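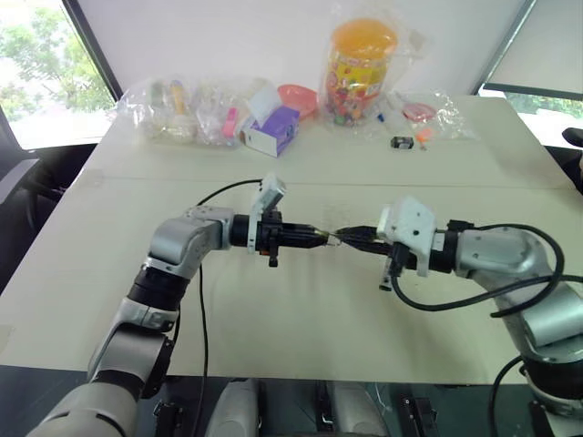
The Favcombe water treatment plant opened its filter hall to visitors on May 30, 2023. Ximena Pacheco led our group of six through the intake, the settling tanks and the sand filters. Each filter bed is backwashed every 93 hours, sooner if head loss climbs – turbidity is checked at the outlet of every bed.

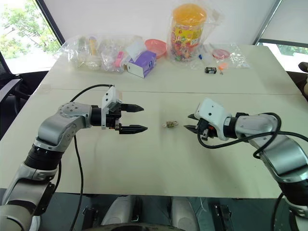

The pump room was louder and harder to follow. Hugo Vidal gave the rated flow as 1,092 cubic meters per hour with one pump on standby. The standby set was rebuilt in January with new shaft seals. Sludge handling was closed to visitors, and the tour ended at the chlorine store.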